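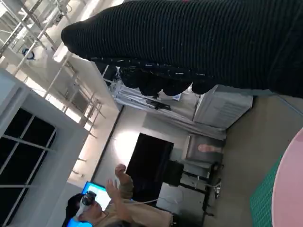
Stemcombe Room Fit-Out and Table Work
Progress report to the Grascombe Fund
Prepared by Urho Sjöberg, 10 January 2022

1. Status

The grant covers the equipping of one room at Stemcombe and the table work carried out in it. The fit-out is complete except for two items listed in section 4. Table work started as soon as the floor was clear and has continued on the schedule agreed with the Fund.

2. Room

The storage rack is in its final position against the wall. Small boxed goods are kept on it and nothing heavy goes above shoulder height. The rack was first planned for the opposite side of the room, but there it would have blocked the cabinet. The change was made at no cost.

The wall screen is mounted and has been tested. It is used for the weekly review and otherwise stays off. The desk in front of it has been assigned to record keeping. Loose items still collect there during the day, and clearing the desk has been added to the closing routine.

The windows have no covering yet. A quote of $200 from Vokberg for roller blinds has been accepted and the order placed. Delivery has slipped once. Glare from the lights on smooth surfaces remains a nuisance at some tables and will not be solved by the blinds. We intend to try lamps with a diffuser from the existing stock before asking for anything new.

3. Table work

The subject of the current block is laying out and clearing food items on a small table. The items are bread rolls and a bowl. Each round starts from a written layout and ends when the items are in the places given for the end of the round. Rolls are handled one at a time. A round in which a roll leaves the table is stopped, noted and repeated.

The small table now has a green cutting mat as its work surface. The printed grid lets us write down a start position by square, and resetting between rounds is quicker as a result. Positions were earlier marked with tape, and the tape lifted after a few days and left residue. The mat is wiped at the end of each session and kept flat - rolling it up leaves a curve that takes most of a day to settle.

We changed to a large bowl early in the block. The first one was narrow and tended to tip when a roll touched the rim. The pink bowl now in use has not been broken or chipped so far, and a spare is kept in the cabinet.

To date 1152 rounds have been logged against a target of 2000. Of these, 19 were struck from the count for an incorrect start position. All of the struck rounds date from the period before the mat. The remaining rounds should be finished by June at the present rate.

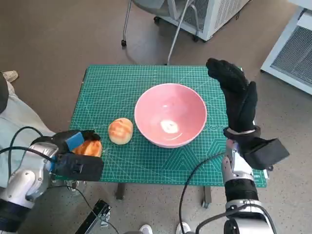
Leena Suominen asked at the last review whether the log should separate rounds that end with a roll in the bowl from those that end with it beside the bowl, as the two are hard to compare on time alone. She also asked that the starting square of each roll be written down even when the bowl has not moved. Both changes were accepted. The log sheet has been revised, and earlier sheets will be brought into line where the end position was recorded. Where it was not, the column will be left blank.

4. Open items

Blinds: ordered, awaiting a new delivery date from Vokberg.

Cable routing: cables near the desk are to be moved into floor channels. The channels supplied by Kang were the wrong width and have gone back. Until replacements arrive, cables are checked before each session.

5. Next period

Work will continue on the bread and bowl layouts until the target is met. A second surface, without a grid, will then be brought in for part of the week so that the reset times can be compared. No change to the budget is requested. The next report will include the revised log as an attachment.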